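Comparação de garras chega à segunda rodada na Stelstead

15 de março de 2018

Passei a manhã na oficina da Stelstead, onde a equipe está comparando 3 garras no mesmo braço, e confesso que fui esperando uma demonstração curtinha. Fiquei até a hora do almoço! A proposta é simples: blocos de letras, uma caixa plástica e 17 tentativas por garra, sempre com o mesmo controlador, o Fasoseck.
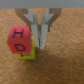
O que mais se discute por lá é o formato dos dedos. Os da Akden são afilados e fecham bem juntinhos, e a dúvida é se isso ajuda quando as peças ficam encostadas umas nas outras. Com o bloco vermelho do H por cima de um verde-amarelado, por exemplo, sobra pouco espaço para a ponta entrar — e eu, que nunca tinha olhado uma garra tão de perto, comecei a torcer por ela. A concorrente da Chiu tem pontas mais largas e foi testada na semana passada.

Na primeira rodada, a Akden acertou 13 das 17 tentativas, e a Chiu ficou um pouco atrás. Falta repetir tudo com a câmera do punho desligada, só com a câmera fixa, para ver quanto cada uma depende da imagem de perto.
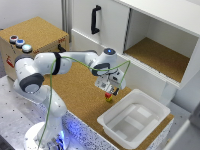 Mathis Moulin acha cedo para falar em vencedora e me disse que, por ele, a força de fechamento seria igualada nas três antes de qualquer tabela. Também reclamou do tempo que se perde recalibrando a cada troca — deu para ver que o assunto rende por lá.

Os resultados completos saem em junho, já com a terceira garra incluída.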